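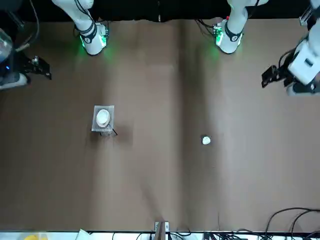
Unit 4: Loading the Healing Tendon
Handout to go with the lecture. Instructor: Dirk Frerichs

Welcome back! Last time we finished with bone, and bone is a fairly forgiving tissue. It has a good blood supply and it heals with new bone. Tendon is a slower customer, and I think it's one of the most interesting things we cover all term.

What you need from the reading
Tendon is mostly type I collagen, laid down in parallel bundles along the line of pull. Healing runs through three overlapping phases: inflammation (the first days), proliferation (the next few weeks, lots of type III collagen, weak and messy), and remodeling, which can go on for a year or more. Please learn the phases as overlapping. Students who draw them as three tidy boxes get into trouble when we reach the case work.

Why we load
Fifty years ago the usual answer to a sore tendon was rest, and plenty of it. We now know that tendon cells respond to tension - they sense the stretch and change what they make. Too little load and the tissue loses stiffness. Too much too soon and a repair can gap or rupture. The whole art is in the middle, and it's a wonderful thing to watch when a patient gets it right!

Terms to know cold
Stress: force divided by cross-sectional area
Strain: change in length divided by original length
Creep: slow lengthening under a constant load
Stress relaxation: falling tension at a constant length
Hysteresis: energy lost between loading and unloading

Worked problem
A tendon has a cross-sectional area of 40 square millimeters and carries 576 newtons. Stress is 576 / 40 = 14.4 N per square millimeter, or 14.4 megapascals. Now halve the area and keep the force the same. What happens to the stress? Do this one on paper before you reach for the calculator (you'll see it again).

Case for discussion
Read the Korska case, pages 168 on. A recreational runner has mid-portion Achilles pain, worst with the first steps in the morning. Come ready to talk about where you would start: isometric holds, slow heavy calf raises, or something else. Bring a pain-monitoring plan too. How sore is acceptable during exercise, and how should it feel the next morning?

Lab groups
Neria and Cavska groups meet at 9:00, the Ruangrit group at 10:30. Wear shorts, we'll be palpating the patellar and Achilles tendons on each other.

Next unit: ligament, and why the ACL is such a stubborn healer. Skim the chapter on joint fluid first.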